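Student Robotics Project, Course Notes
Handout 4: Working in the simulated room
Prepared by Hyun-seo Ha, with corrections by Saoirse Fahy
Version of 2/14/25

Before you read

These notes are for students who have finished Handout 3 and can start the simulator on their own account. If your account still gives the license message, please write to Gyu-bin Moon before the session. He can reset it, but he needs your student number and the name of your group.

In this part of the course each group teaches a simulated robot to do one short task with objects in a room. The task for all groups is the same: bring the block to the place written on your group sheet and let it go there. The room is named Skudel in the menu. The older room, Skurov, is still in the list, but please do not use it for graded work. Its table has another height, and the recordings from it can not be mixed with the new ones.

4.1 What you must hand in

Each group hands in 100 recorded episodes, one log file and a report of two pages. An episode begins when you press Record and ends when you press Stop. It should contain one attempt only. If you make two attempts in one episode, the training script will read it as one very long attempt, and the result is usually poor.

Failed attempts are allowed. Please mark them with the word "fail" in the log and keep them in the same folder. Last November two groups deleted all their failures, and in the report they could not explain why their success rate changed between the first day and the second. We lost a good discussion by this.

4.2 Camera views

You have several views to choose from. Most students begin with the head view, because it is similar to how we see with our own eyes. It is a good view for driving the arms, but it does not show well what is between the fingers. For this you should open the wrist view.

The wrist view needs some practice. The camera moves and turns together with the hand, so the room seems to turn while the hand stays in the same place on your screen. The walls will look tilted even if the robot is standing straight. When the hand points away from the table, you get only walls between the fingers, and this view alone can not tell you how high the hand is. You can use the fixed things in the room for orientation. In the view below, the brick wall is on the right side and the black screen is at the upper left, with the landscape picture lower than the screen.

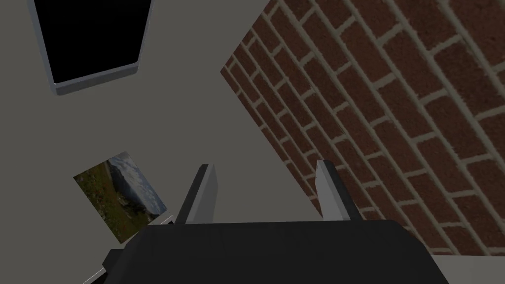

4.3 Preparing an episode

1. Load the room and wait until the objects stop moving. The physics needs a moment to settle.

2. Press Home for both arms. If only one arm moves, the other one is locked. Unlock it in the arm menu and press Home again.

3. Open the fingers fully. A half open hand is the most common reason for a pushed block.

4. Write the episode number in the log before you press Record. If you write it after, you will forget it (I also forgot it many times).

5. Press Record, wait one second, and begin to move.

4.4 Approaching the block

Come to the block from above and slowly. The speed slider goes from 0 to 100, and in the last part of the approach it should be low. If the hand comes from the side, one finger can touch the block first and push it away. Then you have to follow it over the table, and the episode becomes long.

Keep in mind also the arm that you do not use. The simulator does not stop you from driving it into the counter. Gerrit Visser's group had this problem for a whole session: the right hand did everything correctly, but the left arm was pressing on the furniture and the body of the robot was shaking. Look at both arms in the head view before you go down with the hand.

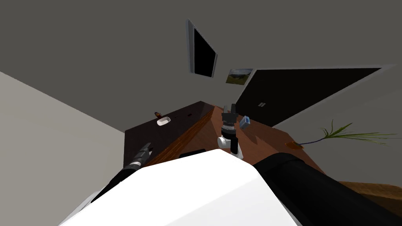 The limit for one episode is 290 frames. This is enough if you do not hurry and also do not stop to think. When you need to think, it is better to press Stop, mark the episode as "fail" and begin again. Long pauses are a problem for the training, as the model learns from them that standing still is a correct action.

Do not change the positions of the other things in the room. The dish with the plant and the small objects on the counter belong to the standard layout. If you have knocked something over, reload the room. Putting it back by hand is never exact.

4.5 The log file

Use one line for each episode, with commas between the fields:

number, operator, arm, result, comment

A good line looks like this:

17, Seon-mi, right, fail, block turned when fingers closed

A line that does not help us:

17, S, r, bad

Please write the comment in a full phrase. When you write the report two weeks later you will not remember what "bad" was. The result field accepts only "ok" and "fail". Other words will stop the script.

4.6 Checking your data

Run the check script from the course folder before you upload. It compares the number of lines in the log with the number of files, and it lists every episode which is over the limit. The shared set from the earlier groups has 2,387 episodes and has passed the same check, so you can open some of those files if you are not sure how a correct one should look.

Upload goes to the Geltimum server, into the folder with the name of your group. The server does not accept spaces in file names. Please use the underscore.

4.7 Questions for your report

Which view did you use most when closing the fingers, and did this change during the work?

Choose three failed episodes and describe the moment when each one became impossible to save.

Was there a difference between the operators in your group? Show it with numbers from the log.

4.8 Known problems

The Yang controller sometimes loses its calibration if it is unplugged while the simulator is open. Close the simulator first.

In the wrist view the image can freeze after a reload of the room. Change to the head view and back again.

The Home button does not open the fingers. We know about it and it will be corrected in the next version.

Handout 5 will treat the training script. Please bring your checked data to that session.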